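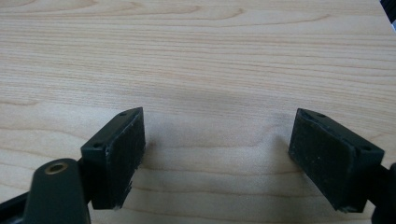
September, bench notes, started after morning tea

Finally got back to the oil finish trials. Gheorghița dropped off the last of the sample boards from Terkura yesterday so I've got the full set now, and no more excuses (the shellac can wait, it's waited since winter).

Sanded the new lot to 180, wiped down, then the first coat of the Konia hard oil on half of each board and the Nudgate one on the other half. Konia goes on like honey and wants a lot of elbow. Nudgate is much thinner and soaks in before you've got the rag around the corner, so I did a second pass 10 minutes later. Colour is the big difference so far - Konia has gone quite yellow on the pale boards, which I reckon the Mihăilă order won't thank us for. They asked for "natural" twice on the same page.

Used 75 mL of Konia on four half boards, which seems like heaps. Check I haven't misread the jug. The Nudgate tin says 288 mL but I didn't measure what went on, sorry, will do it properly on coat two.

Edges are still fuzzy on the ones I raised with water. Gheorghița thinks I'm rushing the drying and I think she's probably right! Next time leave them overnight, then a quick go with the grey pad and nothing coarser.

Spill test after lunch: black tea, vinegar, beetroot juice. Left the cups on the old boards from last month for an hour. Tea left a faint ring on the Konia, nothing on the Nudgate. Beetroot got both of them, badly, and I was really hoping it wouldn't. Going to try the same thing with a wax over the top.

Price for whoever does the ordering: the big tin of Konia is up to $189 delivered. Ouch. Don't get another until we've seen three coats.

Rags are outside on the fence, laid flat. Please don't bunch them up in the bin again.

To do: coat two at 4 pm, label the backs (pencil, the marker bleeds), ring Mihăilă about the sheen.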